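4. What Counts as Lost: Sorting Rules in Four Lost-Property Rooms 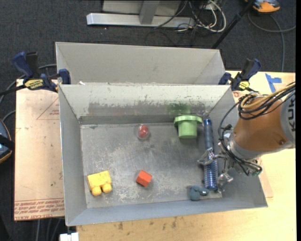
Figure 1. Small items in a metal bin, among them a yellow toy block, a small red-orange cube and a clear plastic capsule with a red oval item inside.

The previous section dealt with how things arrive. We turn now to the harder matter of what they become once they have arrived, a question on which the four sites in our study (the Brarnell bus station, the Letberg public pool, the Gautier shopping arcade and the Runholm ferry terminal) hold firm and incompatible views.

All four sites work from a written policy. The policies run from a single laminated page at Letberg to a binder at Runholm whose table of contents has its own table of contents. Each begins by defining lost property as property that has been lost. Letberg adds "or left," which opens a distinction it never returns to. Gautier's policy excludes "rubbish" and leaves the reader to work out what that is. Staff at Gautier told us they had never found the definition wanting, and in the same interview described a disagreement over a single glove that had run on, with pauses, since June.

4.1 The value line

The first cut at every site is between items of value and everything else. Items of value are logged by hand, bagged, tagged and locked away. Everything else is tipped into an open container and, in the words of one Brarnell attendant, "allowed to settle."

Where the line falls depends on the site. Brarnell and Runholm both use a price threshold, which obliges the attendant to appraise each object on the spot. Attendants are not trained appraisers and said so at length. The usual method is to ask whether they would be annoyed to lose the thing themselves. This works fairly well for phones and umbrellas. It works badly for toys, dentures and sheet music, where the annoyance of the owner and the annoyance of the attendant have little to do with each other.

Letberg has given up on price and uses size. Anything that fits in a closed hand goes in the bin, and anything bigger goes on the shelf. The rule has the great merit of being quick. It also means that a wedding ring is treated as clutter and an inflatable crocodile is treated as an asset. After what the site calls "the ring business," jewelry was made an exception, and the exceptions to the size rule now take up more of the laminated page than the rule does.

4.2 Small objects of no stated kind

We were most interested in the residue: small things, often made for children, that no category wants. They make up the bulk of what is handed in at three of our four sites and almost none of what is claimed. Runholm's form offers 12 categories, of which the last is "Other." In the logs we were given, "Other" was the most used box on the form by a comfortable distance. The second most used was "Personal," and attendants agreed that it meant "Other" on days when they felt guilty about "Other."

To see how these objects are described, we asked attendants at each site to write a short label for every item in a mixed set of 10 small objects, all of them unclaimed stock from Gautier. Labels were written without discussion. We then asked a second attendant at the same site to match the labels back to the objects.

The labels fell into broad types. Some named the object's use ("building brick"), some its looks ("red thing, small"), and some its supposed owner ("kid's"). A number of labels were simply opinions. One Letberg attendant labeled an item "no," and when asked to expand, wrote "no thank you."

Labels based on looks were matched back more reliably than labels based on use, which ran against what we had expected and against the advice given in all four policies. Use labels failed because attendants did not agree on what things were for. A plastic capsule of the sort dispensed by vending machines was called a prize, a container, packaging and a choking hazard. All of these are defensible. None of them helps the person at the counter who says that their daughter has lost "her egg."

Owner labels did worst. "Kid's" was applied so freely that at Brarnell the second attendant matched it to a padlock.

4.3 How owners ask

The labeling problem would matter less if owners described their property well. They do not, and we say so with sympathy, one of the present authors having once described his own coat to a station clerk as "coat-colored."

We collected inquiries made in person at the Gautier and Runholm counters over the study period, 360 in total, and read them for the first feature mentioned. Color came first most often, followed by the place of loss, followed by the history of the object. History is a large category. Owners explain who gave them the item, on what occasion, and whether the giver is still speaking to them. Attendants reported that such details were useless for finding the object and very useful for deciding whether the person was telling the truth. Nobody invents an aunt to get hold of a thermos.

Color deserves a caution. Owners remember the color an item was when new, and attendants record the color it is now. Objects that have spent a season in a coat pocket or under a bus seat can drift a good way from the original. We suspect that a fair share of failed matches come down to this, though our logs do not let us show it. The shade given was in any case often a matter of household tradition, and more than one inquiry concerned an item that was "blue, but we call it green."

Place of loss was the least helpful of the common features. Owners name the spot where they noticed the loss, which is seldom the spot where it happened. At Runholm this is made worse by the ferry, which moves.

4.4 The bottom of the bin

Each policy sets a holding period, after which unclaimed items are given away, sold or thrown out. In practice the period applies to the shelf and the locked cabinet. The bin has no period. Items in it carry no date, and an item with no date cannot expire. Three of the four sites admitted that the bottom layer of the bin had never been cleared in the memory of anyone now working there. The fourth, Brarnell, had cleared it once while looking for a stapler.

It would be easy to call this neglect, and we did so in an early draft. Having spent longer at the counters, we are less sure. Clearing the bin takes staff time, and keeping it costs a patch of floor that is not good for much else. Attendants also spoke of the bin with some warmth. Several had rules of their own about it, passed on by word of mouth: keys are never thrown out, nothing with a face is thrown out, and anything that makes a noise may be thrown out at once. These rules appear in no policy. They were followed more closely than any rule that did.

The face rule in particular was observed at every site, including Letberg, where the manager described it as nonsense and then showed us a drawer.

4.5 Limits of the labeling exercise

Two points should be kept in mind. First, the set was small and came from a single site, and arcades produce an unusual quantity of prizes and novelties. A set drawn from the pool would have held more goggles and, we are told, more single socks than chance can explain. Second, attendants knew that they were being studied, and some plainly took more trouble over their labels than they would have on an ordinary shift. The Brarnell logs contain long runs in which every item is entered as "item." No attendant used that word in our exercise. One did ask whether it was allowed.

Section 5 takes up the question of disposal sales, and what happened when Runholm tried to auction its umbrellas in the rain.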